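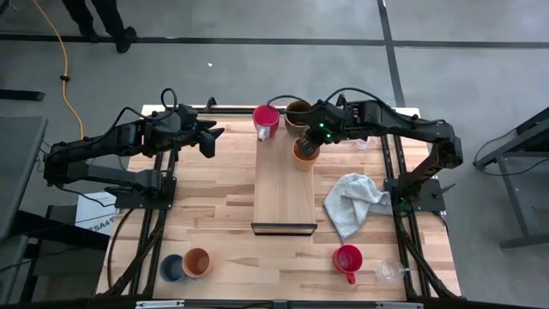 Notebook, Monday

Tanui separator skid, level control valve on the water leg. Vendor data sheet from Fivov came in overnight, rev C. The body size is unchanged but the trim has gone from equal percentage to linear and there is no note in the revision block. Query raised with Benedita Ramalho, who has the purchase order.

Re-ran the sizing for the three flow cases. Normal and turndown are fine on either trim. At maximum flow the linear trim opens further than I would like, and the controller would need retuning. Sheet saved in the skid folder under calcs, old one kept alongside.

Inlet pressure for the maximum case is 686 kPa gauge, taken from the current heat and mass balance. The previous calculation used 465, which belongs to the late-life case and should not have been in that column. Corrected. Whoever checks this, please look at the column headings as well as the values.

Relief line: isometric sheet 4 shows a pocket upstream of the header tie-in at Trikbridge. Line has to free-drain. Marked up in red and returned to piping. Support spacing there will have to be looked at again once they have rerouted.

Hydrotest pack for the drain vessel: chart recorder range is 0 to 2000 kPa, suitable for the test pressure. Calibration certificate is missing from the pack. Asked Emutside for a copy, no answer by 16:30.

To do
Chase trim query
Certificate into pack before it goes to the client
Check nozzle N3 rating against the piping class, the vessel drawing and line list disagree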